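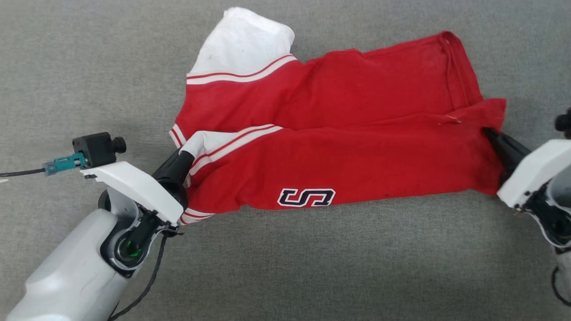
Red athletic wear with striped trim, on a gray carpet.

Home > Laundry > Clothes Care > Folding and Storage

Ask Browse Unanswered Members Sign in

How do you fold slippery team shorts so they stay folded?

posted by zorn_laundry

I wash for the girls' team at the Piltbridge rec center, and by September I have 18 pairs of red shorts to get through after every game. Washing them is fine. Folding them is where I lose the evening. The fabric is the smooth athletic kind, with an inside lining, and the lining bunches up and pokes out at the waist or the leg whichever way I start. If I fold in half the long way, the two halves slide apart and I get a crease that doesn't line up with anything. By the time I've done a stack, the bottom ones have spread out and I have to do them over.

I don't have a table big enough, so I fold on the floor on a gray carpet. The carpet does hold the fabric still better than the bedspread did, I will say that.

They go in a plastic bin that is 20 inches long and I would like two rows side by side. I also need the logo or at least the size tag to show, because the kids dig through otherwise and it all ends up back in a heap.

Other things I have tried: rolling (they unroll), rubber bands (they leave a mark), ironing first (I am not doing that again, and the label says cool iron only). Is there a fold that works on this stuff?

Tags: shorts, sportswear, folding, lining, storage bins

Myrtle Iwasaki

I did uniforms for a school in Makori for a long time, so I have folded a lot of these.

Fix the lining before you fold anything. Put your hand in through the waist, push down into each leg, and pull the lining straight from the bottom hem. Then hold the shorts by the waistband and give them one hard shake. If the lining is still twisted at that point it will be twisted in the stack too, and you can't smooth it out from the outside.

Lay them down with the front facing the floor. Smooth from the waistband toward the hems with the flat of your hand. Now fold one leg over the other so the side seams meet. If your shorts have a stripe down the side, use it. Line up the edges of the stripe at the hem first and then at the waist, and the middle takes care of itself. Most people start at the waist, and on slick fabric that lets the hems wander.

The crotch seam will stick out in a point. Fold the point in so you have a straight edge.

Then fold in three going up. Bring the hems up a third of the way, and bring that fold up again toward the waistband. On slippery shorts I stop just short of the waistband and tuck the folded part inside it, between the front and the back. The elastic holds it. You can pick it up and drop it in a bin and it will stay shut.

If the logo is low on one leg, check which leg you are folding over. You want that leg to end up on the outside. Do one pair, see where the logo lands, and if it is hidden start with the other leg. After that do them all the same way.

For the bin, stand them on edge like file folders with the waistbands up. A stack of slick shorts will always slide. If the row isn't full, put a rolled towel at the end so they don't lean.

plullutel_dad

just roll them tighter

gray_carpet_gal

The tuck that Myrtle describes works, I do it with my son's basketball shorts. Two things to add.

Take them out of the dryer while they are barely warm and fold right away. If they sit in the basket overnight the lining sets in whatever shape it dried in and you will be fighting it. If you hang dry, clip them by the waistband with the legs hanging down.

The other thing is the carpet. It does grip, but it also puts lint on everything, and it will show on white trim more than on red. I lay down an old flannel sheet. It grips about as well as the carpet, and I can shake it out and put it away when I am done. A flannel-backed tablecloth turned upside down would do the same job.

On the size tags, I gave up on those since they are always inside the back waistband. I put a piece of masking tape on the front of the bin for each row, small sizes on the left and larger ones on the right. The kids still dig some, but they start in the right row.

zorn_laundry

Thank you. I did the whole load with the tuck and they are standing up in the bin now. The stripe trick helped the most. I had to start from the left leg to get the logo outside. I'm going to look for a flannel sheet.

Related: Getting a stain out of white trim | Can jersey fabric go in the dryer? | Bins or shelves for team gear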